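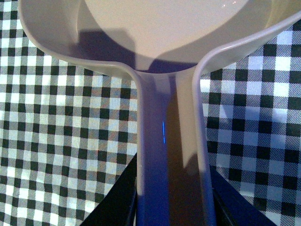
Figure 2. Plastic pan with a straight handle, seen from directly above.

4.2 Effect of preseason friendlies on early league form

The second question was whether the strength of opponents met in preseason friendlies is related to points won in the opening weeks of the league. Earlier work by two of the present authors (Turcotte and Fraser) compared clubs within a single division and found no clear link, but the sample was small and fixtures were not adjusted for venue. We repeated the test on a larger set of matches and added a term for travel.

The data set holds 1388 matches played by 44 clubs. Of these, 284 were friendlies against a club from a higher division or a foreign top division; we call these step-up friendlies. The rest were league matches or friendlies between clubs of equal or lower standing. Match records were taken from the Norach results archive and checked by hand against club reports. Where the two sources disagreed on the score, the club report was used. Where they disagreed on the starting lineup, the match was kept for the points model and dropped from the lineup model. The archive was last queried on 8/13/18, and corrections made after that date are not included.

Club strength was measured with the Havside rating, which is updated after each competitive match and ignores friendlies. Ratings were frozen at the end of the prior season. This leaves out summer transfers, a known weakness of the method, and clubs that changed most of their squad will be rated too high or too low for the first weeks. We tried a version of the rating weighted by returning minutes. It changed the size of the coefficients slightly but not their sign, and we report only the unweighted version.

Points per match over the opening league fixtures were regressed on three terms: the mean rating gap in friendlies, the share of those friendlies played at home, and total distance traveled. Season and division were entered as fixed effects. Standard errors were clustered by club.

The rating gap had a small positive coefficient that did not differ reliably from zero. Home share had no effect. Distance traveled had a negative coefficient in every form of the model, and it remained when the two clubs with the longest tours were removed. A narrow loss to a much stronger side carried no more information about later results than a heavy one - the margin term added nothing to the fit.

Own goals and penalty kicks were kept in the score totals. Fraser and Tiongson argue that such goals should be removed from friendlies, where lineups are often replaced at halftime and defensive errors are more common. We ran the model both ways and the estimates were nearly the same.

The lineup model gave a more useful result. Clubs that used most of their eventual league starters together in at least one step-up friendly conceded fewer goals in the opening fixtures than clubs that split them across both halves. The effect was limited to goals from open play. It did not extend to set pieces, and it had faded by March.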